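Student Work > Year 2 Projects > Sound and Hearing

We use cookies to remember your settings. Accept | Manage

Does Background Music Change How Well We Read?
Lindiwe Chauke and Mandla Oosthuizen
Filed under: Everyday Science, Group Reports
22 July 2020

We picked this topic because we argue about it all the time. Mandla can't read a page without music on. Lindiwe wants the door shut and the fridge unplugged (she has asked!). So when our teacher, Ms. Hendricks, said we could test any habit we liked, we had our question before class was over.

Our plan was simple. Everyone in our group read two passages of 500 words each, one in silence and one with music playing over headphones. Afterward they answered a set of short questions with the page turned over. We wrote the passages ourselves so that no one would have seen them before. One is about the history of salt and the other is about a lighthouse keeper named Baloyi, and we got so attached to him that the story first ran to 2000 words and had to be cut down hard.

Half the readers started with silence and half started with music. We also swapped which passage went with which, so the lighthouse wouldn't always get the quiet round. Thulani Zulu pointed this out in April when we showed the class our first draft, and he saved the whole project.

Choosing the music took longer than anything else. We wanted one track with singing and one without, at the same speed. In the end Lungile Fourie recorded both for us on his keyboard, and his sister sang on one of them. The words were in English, the same language as the passages, and we think that mattered a lot.

Now for the fun part! The track without singing made very little difference. Most people scored the same as they did in silence, and a couple did better. The singing track was another story. Scores dropped, and several readers told us they had caught themselves following the song and had to go back to the top of the paragraph. Mandla was one of them, which he would like us to say he took well.

There are weak spots. Our readers were all friends or cousins, and we let them set their own volume, so some heard the song much louder than others. We also forgot to ask who normally studies with music. If you're used to it, maybe you've learned to tune it out, and we'd love to know.

Next time we want to use a song in a language the readers don't speak. Lindiwe thinks it will act like the plain keyboard track. Mandla thinks any voice at all will pull you away from the page, and he has already started looking for songs.

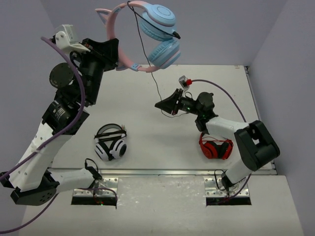
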